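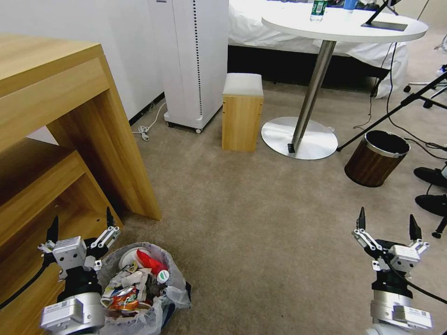

2 min read

How I keep the small kitchen bin from smelling

March 5, 2020

Since we moved to Ternmont we have only one small bin for the whole apartment, and I had to learn again how to live with it. These are the habits that stayed.

Choose the bag after the bin. I bought first a roll that was too short, and the edge slipped down each time I threw something heavy. Now I take a bag which hangs at least 4 inches over the rim. If yours is too wide, twist the extra plastic on one side and make a small knot. It holds very well.

Put a folded sheet of newspaper on the bottom, under the bag and not inside it. When a bag leaks, you change the paper and wipe once. I also sprinkle two spoons of baking soda on the paper. My neighbor Johanna Brunner uses dry coffee grounds, but they must be really dry, or you get mold.

Wrappers and packaging take more space than food. Press them flat before they go in. A yogurt cup can be filled with smaller things — tea bags, bread clips, the foil from butter — and then it is not wasted air. Lids go in upside down, so they do not catch the rest.

Do not wait until the bag is full to the top. I tie mine when there is still a hand of space, because a bag that you must push down will tear at the handles on the stairs. In May and through the summer I take it out every evening, even if it is half empty. Fish skin and shrimp shells I keep in the freezer in an old bread bag until collection day.

Once in a month, wash the bin itself. Fill it with hot water, a little dish soap and half a cup of white vinegar, leave it for about 10 minutes, then brush the corners and the underside of the rim. Let it dry with the opening down. In the winter I stand it in the shower overnight.

For carpet near a bin, keep a spray bottle with cold water and a white cloth. Press on the spot, do not rub. Colored cloths can leave their dye, as I know from our hallway.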